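Clear table talk, Plondemby, 21 June 2024

*20 minutes plus questions. Don't read the bold bits out loud, they're for me.*

**Opening. Go slow, they've just had lunch.**

I was asked to come and speak in favor of the clear table. I said I'd speak about it. The program says "The Clear Table Habit: Why It Works," and I didn't write that title. If you came for the title, you may be disappointed by the first half and possibly by the second.

For anyone who hasn't met it, the habit goes like this. You pick the main table in your home. Every evening, everything comes off it. Mail, keys, laptop, fruit bowl, the candle you never light. You go to bed with bare wood and get up to bare wood, and this is supposed to change how you feel about the whole house.

I have been doing it, on and off, since February. I have a few opinions.

**Claim one: a clear table makes a clear room.**

I don't buy it. The stuff goes somewhere. In my house it went to the top of the piano, then to the stairs, then into a bag on the back of the bedroom door. The Ledunwood newsletter ran a set of before-and-after pictures last winter and every one was of the tabletop. I'd have liked to see one of the chair beside it. I wrote in and asked. They sent me a link to the same pictures.

When people tell me the habit worked for them, I ask where the mail lives now. Usually there's a pause. Sometimes there's a good answer: a tray by the door, a folder, a hook. Fine. Then the tray by the door did the work, and I'd like the tray to get the credit.

**Pause here. Ask who has a piano. (Got a laugh at Morais, don't count on it.)**

**Claim two: you'll see the table again.**

All right, I'll give them this one. Take everything off and what you have left is wood. If it's a pale table you get the fine grain running across it on a slant, and darker streaks that wander a bit, and a low shine where the finish catches the light. Most of us paid for that and then put a phone charger on it. 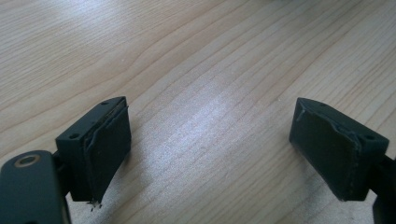
But seeing the table also means seeing the glare. Pale wood with any sheen to it throws the light right back at you, and a patch in the middle can go almost white. You can't see the grain in that patch at all. The books on this subject love to say "let in the light." I eat breakfast in that light, and I've moved my chair twice. A placemat fixes it, and a placemat is against the rules.

You also see every crumb. I know some people count this as a plus. They say you'll wipe the table more, and yes, I did wipe it more. Whether I wanted to become a person who wipes the table more is a question the newsletter doesn't take up.

**Claim three: it takes 7 minutes a night.**

Whose seven minutes? I timed myself for a stretch. A good night was 11, and a bad night, with a half-done puzzle and somebody's homework, was a lot worse than that. The seven-minute figure comes from the Endonent workbook, page one, and I've never found out how they got it. My guess is that they timed one adult living alone who owns a single lamp.

The workbook also says the time drops as you go. Mine dropped for a while and then crept back up. I'd gotten better at moving things and worse at throwing them out. If it only has to leave the table for the night, you don't have to decide anything about it. You pick up the coupon, you put the coupon on the stairs, and in the morning the coupon comes back down with you. I have carried one coupon up and down a staircase for three weeks. It was for a car wash and it had expired.

**Drink some water. Check the clock. If past the halfway mark, skip the next section.**

**The bowl argument (optional)**

There's a split among clear table people about whether one object may stay. A bowl, a plant, a vase. The strict side says nothing, ever. The softer side says one thing, as long as it's nice.

I tried both. With a bowl on it, the table held out for two days. Then the bowl had batteries in it, then a tape measure, then a sock. An empty bowl asks to be filled. So if you're going to do this at all, I think the strict side has it right, and I don't enjoy saying so. They're hard people to have coffee with, partly for lack of anywhere to put the cup.

**What I'd keep**

So what do I still do? I clear the table when I'm going to use it. Before a meal, before taxes, before cutting fabric. That's it. I used to clear it for the night, when the only one enjoying it was the cat.

I also do one full clear a month, right down to the wood, with a damp cloth after and a dry one after that. I look for rings and scratches then, and I get rid of whatever I haven't touched since the last time. That once-a-month round has thinned out the house more than all the evenings put together. It's slow and it's dull, and I don't think anyone could sell a workbook about it.

Workbook price, by the way: it's on the table at the back, which has 70 copies on it and is therefore not clear.

**Questions. Likely ones:**

- *Glass tables?* Never owned one. Fingerprints, I'd think.
- *Small kids?* Do the once-a-month version and forgive yourself the rest.
- *Does a desk count?* The Endonent people say no. I can't see why not.
- *Do I feel calmer?* On clear mornings, a little, until I look at the stairs.

**Return the clicker to the front desk. Get the parking ticket stamped.**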